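Home | Food | Gardens | Walks | Subscribe
Print this page | E-mail to a friend

The Penddale soup suppers

Every November, when the lane down from Pernside turns to pudding, the village hall in Penddale fills up with people carrying saucepans, and I find I've been looking forward to it since the clocks changed.

It began with 22 neighbours and one leek and potato (rather thin, I'm told, but hot). Last winter they ladled out 1000 helpings, and a good few went to walkers who had only come in to get dry!

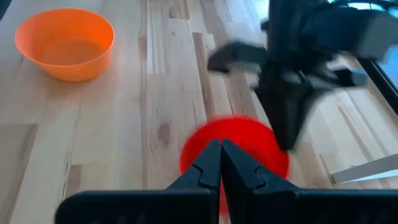 Bright bowls on a wooden top.

You pay what you like and sit where there's a gap, which is how I came to know more about sheep drainage than I ever meant to.

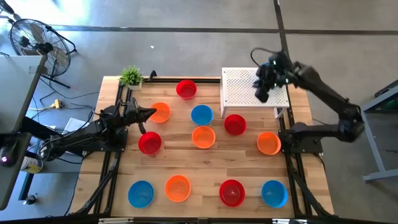 Red, orange and blue, all waiting to be filled.

The bread comes over from Dremville, still warm if the van is on time, and there is always a quarrel about whether barley belongs in a broth.

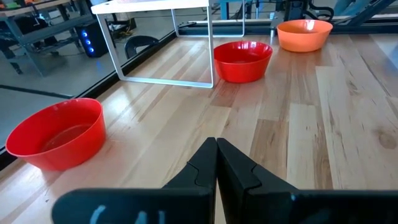

I say it does, and plenty of it, with a spoonful of mustard stirred in at the last minute. Doors open at six.

Related
Barley, and what to do with it
A wet walk above Pernside
Baking day in Dremville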